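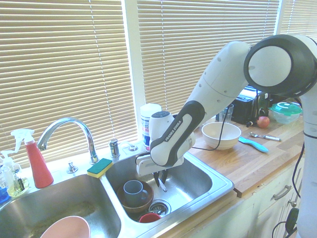

Haiyan Cao氏からは、流しの中の食器は互いに重なり、隠れ合うので、食卓の上に並んだものを取るのとは別の作業として見たほうがよい、見学の際は指先がどの角度で槽に入るかに注目すると違いがよく分かる、とのご感想をいただいています。

設備案内 > 実演設備 > 台所作業実演設備「Endimine」

台所作業実演設備「Endimine」

Endimineは、Skulo生活支援技術センターが一般公開日および団体見学において運用している、台所作業の実演設備です。家庭用の台所と同じ配置の二槽式シンクと調理台に、垂直の支柱を備えたロボットアームを組み合わせ、流しの中にある食器や調理小物を一点ずつつかみ、移す作業を公開しています。本ページでは、設備の構成、公開日の実演内容、見学のお申し込み方法、ならびに設備利用の条件についてご案内します。

1 設備の概要

実演区画は、センター1階の東側にあります。流し台はステンレス製の二槽式で、グースネック型の水栓を備えています。シンクの右側には木製の天板を用いた調理台が続き、流しから取り出した食器を置く場所として使用します。流し台の奥は窓に面しており、ブラインドの開閉によって室内の明るさが変わります。

アームは流し台の右側から槽の上へ伸び、手先を下に向けて作業します。手首部には「FRANKA EMIKA」の表記があります。手先は二本指のグリッパで、ボウルやカップのほか、小さな銀色のカトラリー類も対象とします。

流しの中には、木のボウル、マグカップ、小さなカップなど、形状と材質の異なるものを混在させます。マグカップがボウルの中に入っている、カップが傾いているなど、家庭の流しで日常的に見られる状態を出発点とするのが本設備の方針です。整列させた状態からの実演は、原則として行っていません。

動作計画および記録には、ソフトウェア「Flistent」を使用しています。Flistentは当センターと株式会社Yordanovが共同で整備したもので、実演ごとの指示内容、把持の成否、停止の理由を記録します。記録は係員用の端末に表示され、見学者にも同じ画面をご覧いただけます。

2 公開日の実演内容

実演は次の順で進行します。所要時間には質疑を含みません。

課題A 小物の取り出し
槽の中にあるカトラリー類を一点つかみ、調理台へ移します。細く平たいものは槽の底に接していることが多く、指先を底面の近くまで下ろす必要があります。公開日では最初にこの課題を行います。

課題B 重なった食器の分離
ボウルの中に置かれたマグカップを取り出し、両者を別の場所に置きます。持ち手の向きは係員がその都度変えます。見学者の方に向きを指定していただくこともできます。

課題C 傾いたカップの回収
槽の中で傾いている、または倒れているカップをつかみ、調理台の上に立てて置きます。置いた後に再び倒れた場合は失敗として記録し、課題の初めからやり直します。

課題D 見学者指定の配置
公開日の午後の部に限り、見学者の方が食器の配置を決める時間を設けています。使用する食器は区画に備え付けのものから選んでいただきます。ガラス製のものおよび刃物はご使用いただけません。

1回の公開で行う課題は以上の4種類です。区画に備え付けの対象物は全19点で、その一覧は受付で配布しています。持ち込みの食器による実演をご希望の場合は、事前にご相談ください。寸法および材質を確認したうえで、可否をお知らせします。

3 見学時によくいただくご質問

水は使用しますか
公開日の実演では通水を行いません。水栓は配置の一部として設置しており、見学者の方が操作することはできません。通水を伴う試験は、設備利用の枠で別途お受けしています。

食器の洗浄まで行いますか
本設備の公開対象は、取り出しと移し替えまでです。スポンジや洗剤は、実際の流しまわりに近い条件とするために置いています。スポンジを用いたこすり洗いについては検討中であり、公開の時期は決まっていません。

係員が遠隔で操作しているのですか
課題AからCまではFlistentによる自動動作です。課題Dでは、配置によって係員が手先の位置を手動で補正することがあります。補正を行った場合は、係員がその旨を口頭でお伝えし、記録にも残します。

失敗することはありますか
あります。つかみ損ね、食器同士の引っかかり、置いた後の転倒が主なものです。前回の公開月であった7月には通算300回の試行を行い、停止に至った試行についても全件の記録を閲覧に供しました。閲覧用の冊子は受付に備えてあります。

窓からの光は影響しますか
影響します。ステンレスの槽は光を反射するため、晴天の日にはブラインドの角度を調整してから開始します。この調整も見学の時間内に行い、調整の前後でカメラの見え方がどのように変わるかを端末でご覧いただきます。

4 公開日程および定員

公開日は毎月1回、水曜日に設けています。午前の部は10時、午後の部は14時に開始します。各部とも開始後の途中入場はお受けできません。開催月ごとの日程は受付掲示および当センターの予定表でお知らせします。

定員は午前・午後の合計で100名です。区画の前に立つことのできる人数に限りがあるため、来場者の多い回では組に分かれてご覧いただきます。待機の間は、隣室で設備の構成と記録の読み方について説明を行います。

見学は無料です。団体でお越しの場合は、代表の方が人数と所属をとりまとめ、見学希望月の前月末日までにお申し込みください。学校の授業としてのご利用では、課題の順序や説明の内容を学年に合わせて変更することができます。

車椅子をご利用の方には、シンクの高さに合わせた見学位置をご用意しています。手話通訳または文字による説明をご希望の方は、お申し込みの際に備考欄にご記入ください。

5 見学にあたってのお願い

・床の黄色の線より内側には、係員の案内があるまで立ち入らないでください。
・長い髪、ひも付きの名札、ストール等は、区画に入る前にまとめるか外してください。
・写真撮影は可能です。フラッシュおよび三脚の使用はご遠慮ください。
・動画の撮影は、受付で申請書をご提出いただいた方に限ります。
・アームの停止中も、天板の上のものには触れないでください。課題Dで配置を行う方には、係員が手順をご説明します。
・実演中に非常停止が作動した場合は、その場でお待ちください。再開までの手順も公開の対象としています。

6 設備利用(企業・教育機関向け)

公開日以外の平日には、Endimineを試験用設備として貸し出しています。食器、調理器具、収納用品等の開発に携わる企業、およびロボットによる物体操作を研究する教育機関を主な対象とします。

利用は半日または1日を単位とします。利用料金には、アームの操作を担当する技術員1名の立ち会い、Flistentの使用、および試行記録の出力が含まれます。利用者ご自身の制御プログラムを使用する場合は、事前に技術員による動作確認を受けていただきます。動作確認は利用日とは別の日に行いますので、日程に余裕をもってお申し込みください。

試験対象物は、利用日の前週までに現物をお送りください。同一の対象物を複数個ご用意いただくと、破損の際にも試験を継続できます。対象物の破損について、当センターは補償の責を負いません。

出力される記録の形式は次のとおりです。

・試行一覧(開始時刻、課題区分、結果、停止理由)
・手先の位置および指の開閉幅の時系列データ
・係員による所見(日本語または英語)

映像の提供をご希望の場合は、別途覚書を取り交わします。記録の公表にあたっては、設備名およびセンター名の表示をお願いしています。

7 設備の更新について

次の公開期に向けて、調理台側の置き場所を広げる改修を予定しています。現在は取り出した食器が増えると置き場所が不足し、係員が途中で片付けを行うため、実演がその間中断します。改修後は、備え付けの対象物をすべて移し終えるまで中断なく続ける予定です。改修期間中は見学をお受けできませんが、設備利用のご相談は通常どおり承ります。

また、課題Bについては、見学者アンケートで「つかむ前にアームがどの食器を選んだのか分かりにくい」とのご意見を複数いただきました。これを受けて、選択した対象物の名称を動作の開始前に端末へ表示するよう変更しました。表示は日本語と英語を切り替えることができます。

8 お申し込み・お問い合わせ

見学および設備利用のお申し込みは、当センター受付窓口または所定の申込書により承ります。申込書には、希望月、人数、見学または利用の目的をご記入ください。受付後、担当者より書面または電子メールでご連絡します。

関連情報
・移動台車実演区画のご案内
・Flistent 記録閲覧の手引き
・団体見学申込書の記入方法
・衣類たたみ実演 公開終了のお知らせ
・株式会社Yordanovとの共同整備事業について

Skulo生活支援技術センター 設備公開係 | お問い合わせ | 個人情報の取扱い | © Skulo生活支援技術センター | ページの先頭へ戻る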